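The Applied Handling Group has completed its February comparison of two parallel grippers for light food-shaped objects. This thread summarizes the method, the results, and the questions that remain open. 1/12

The two candidates were the Zarnex parallel gripper and the Sakico parallel gripper. Both were evaluated on the same arm, with the same mounting height and the same controller settings. The Komier controller was used throughout. 2/12

The task was chosen by Grethe Lauritsen, who leads our evaluation work. Artificial bread is picked from, or returned to, an oval wicker basket. The rim limits the approach angle, and the glazed surfaces give little for a fingertip to hold. 3/12
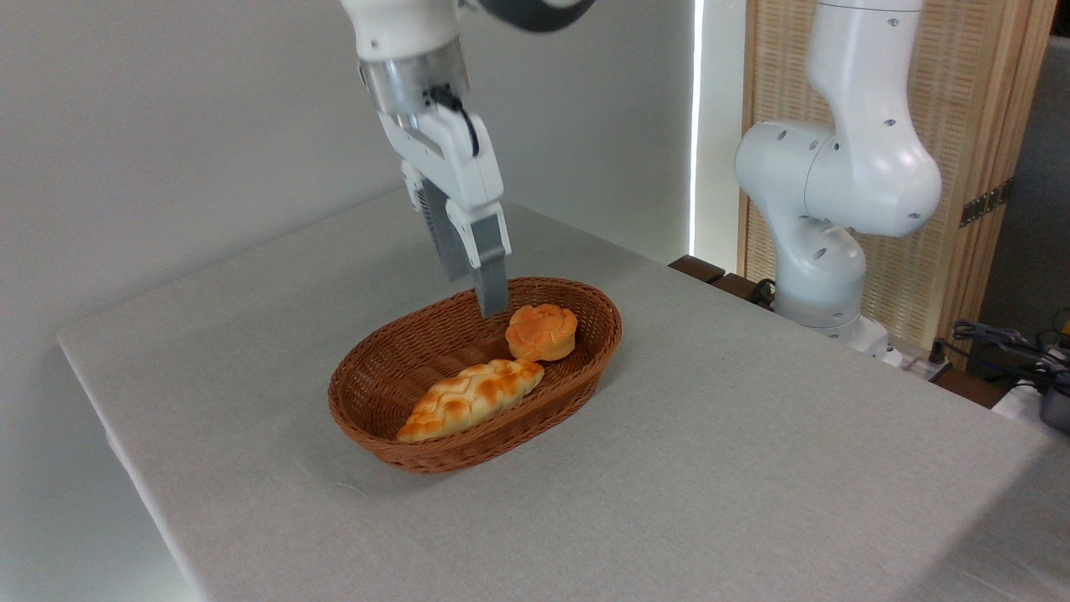 Each gripper was assigned the same schedule of trials. In total, the group logged 1408 grasp attempts. Attempts interrupted by an operator were removed before scoring and are listed separately in the report. 4/12

A grasp was scored as successful if the item was lifted clear of the rim and held for five seconds. Contact with the basket was recorded but did not count as a failure. Several colleagues have asked about this rule, and we intend to keep it. 5/12

On the braided loaf, the two grippers performed at nearly the same level. The long shape allows a grip across the narrow side, and small errors in position had little effect on the outcome. 6/12

The round bun produced the larger difference. The Zarnex gripper closed more evenly at low force. The Sakico gripper tended to turn the bun before lifting it – a result that Suqin Yan reproduced in a second set of trials with new finger pads. 7/12

Opening width also proved important. With the fingers fully open, clearance at the back rim is small, and the approach must be planned from above. Ghazala Siddiqui revised the approach path nine times before the final settings were fixed. 8/12

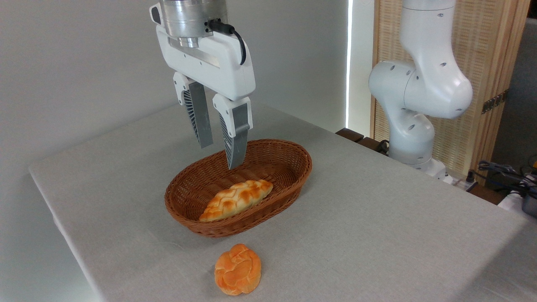 Braided loaf in the basket, round bun on the tablecloth, gripper fingers open.

Camera placement was reviewed at the same time. A fixed view of the table was sufficient for scoring, but it does not always show the rear finger clearly. Yuxi Yin has proposed an additional view from the opposite side for the next round. 9/12

Of the logged attempts, 617 were reviewed by a second person. Disagreements between reviewers mainly concerned brief slips during the hold period. The wording of the scoring sheet has been changed accordingly, and the earlier version remains in the appendix. 10/12

On the basis of these results, the group will continue with the Zarnex gripper for basket tasks. The Sakico gripper remains under consideration for flat packaging, where its faster closing speed may be of greater value. No decision has been made on that question. 11/12

The full report, including controller settings and the scoring sheet, is available to partner laboratories on request. Inquiries may be directed to Yichen Tang, who is also collecting suggestions for objects to include in the next comparison. 12/12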